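Woven picnic blanket by Mumitz, large

Back in stock for May, and we are so pleased to see it again! The Mumitz large is the blanket we take ourselves when there are more than a couple of us going, and it has been to the beach, the park and one very damp cricket match without complaint.

The top is a soft cotton weave in a small check, thick enough that you don't feel every twig. Underneath there's a waterproof backing that runs right to the hem, so the corners stay dry as well (a small thing, but our old blanket stopped short and we all learned to sit in the middle). It rolls up from the short end and fastens with 2 straps, with a carry handle stitched between them.

Colours: Mokley, a warm rusty red with cream, and Yeon, a grey-green that looks almost blue in evening light. Mokley hides grass stains better. Yeon is lovely with faded deckchairs and is the one most of our customers go for.

Size and care
Woven cotton top, waterproof backing
Opens to 2 metres by 2 metres
Rolled length 108 cm, so measure your boot if it's a little one
Sponge clean, or a cool machine wash on its own, no softener
Dry flat or over a line, backing side down

Things to eat and drink from
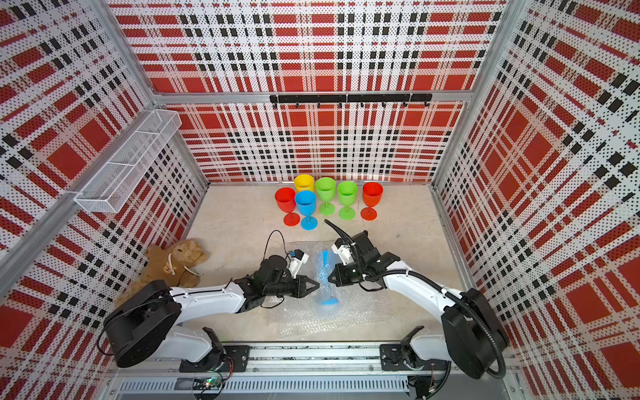
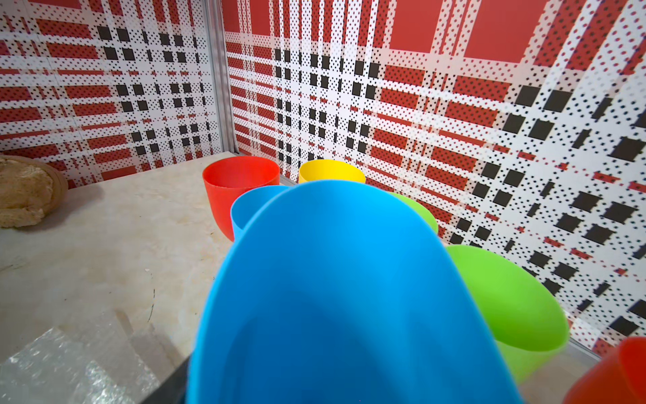

Plastic wine glasses and plastic bowls.

How many people fit? Four adults lying down, six sitting up with the food in the middle, and any number of children, who will all be on the grass anyway. If you're a bigger party, two of these laid side by side work really well, and the check lines up if you take a bit of care with it.

New blankets can feel stiff along the fold for the first few outings. Leave yours open on the floor overnight and it will relax. The backing also has a faint smell straight out of the bag, gone after some 15 hours by an open window in our back room.

Please don't iron it! The backing won't survive. If the top has creased in storage, hang it up in a steamy bathroom for a while and smooth it down with your hands.

Spare straps are sold separately in both colours and will fit the older Mumitz blankets too, including the narrow one we stopped selling last year. Returns are fine on unused blankets with the paper band still on.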